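Door handles, sticky grippers and the day the helper wouldn't let go

I've had a few emails since the last page asking what I do about doors, so I've put the lot together. If you've got a two-armed helper at home (mine's an Emdale base running the Juvosix household software) you'll already know that wiping a bench is the easy bit. Doors are where things go wrong!

Ours went wrong in June. I'd asked it to open the laundry door, it got a good grip on the lever, and then the other arm decided it was time to swing around and help. The first arm couldn't turn, the second kept pushing, and the base rolled backwards with the handle still in its fingers. I heard the crack from the clothesline. The handle came off with both screws and a fair chunk of paint, and I paid 390 dollars for a new door skin and a bloke to hang it. The log gave me fault 3529, listed in the manual as "grip force not released", and not a word on what to do next.

So now I do the following, and I've not lost a handle since.

1. Run it in the simulator first

I skipped this for months because it looked like a faff. You build a rough copy of your rooms in Juvosix (doors, walls, floor, don't fuss over the furniture) and let the helper have a go in there, where a busted hinge costs you nothing. Put in more than one door if they're close together, as that's where ours got muddled. I watch from the robot's own view, looking out over its white top, and I keep my eye on the arm that isn't doing the job. The idle one wants to be up and out of the road before the working gripper gets anywhere near the handle.

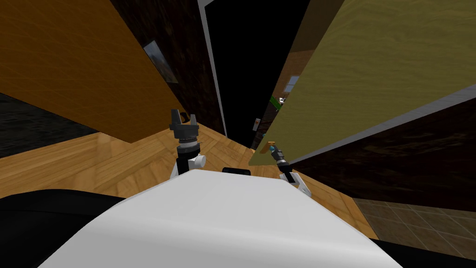
2. Check the handle screws

Loose handles are half the trouble. A person feels the wobble and eases off, but the gripper just squeezes harder. Do them up by hand with a proper screwdriver, not the drill, or you'll strip the holes. If they're already stripped, a matchstick and a dab of PVA in the hole will do nicely. Leave it overnight.

3. Turn the grip down

Mine came from the shop set at 5 and I run it at 4 for anything with a lever. Round knobs are another story – I gave up and swapped ours for levers, which my mum prefers as well. Change the setting on both arms! I only did the one at first and couldn't work out why it was still leaving dents.

4. Clean the finger pads

Cooking grease gets on them and they slip, so the thing grabs again and again until something gives. Switch it off at the base, wipe the pads with warm soapy water on a rag, then dry them properly. No metho, it makes the rubber go hard. The Bravo pads are dearer but I get nearly a year out of a set.

5. If it won't let go

Hit the stop button and keep your fingers well out of the gripper. Don't yank the arm, and don't try to close the door on it (I did, hence the paint). Once the power's off, use the release on the wrist if yours has one. On the older Rekham wrists it's a little slotted screw under a cap, so keep a flathead in the kitchen drawer. Support the arm with your other hand while you do it, as it can drop when it comes free and it's heavier than you'd think.

6. Keep kids and pets on the other side of the house

Our dog likes to sit right in the doorway when she hears the wheels. A baby gate across the hall sorted that out, and I only take it down when the helper's back on its charger.

Next month I'll do fridge seals, including the one I glued on upside down.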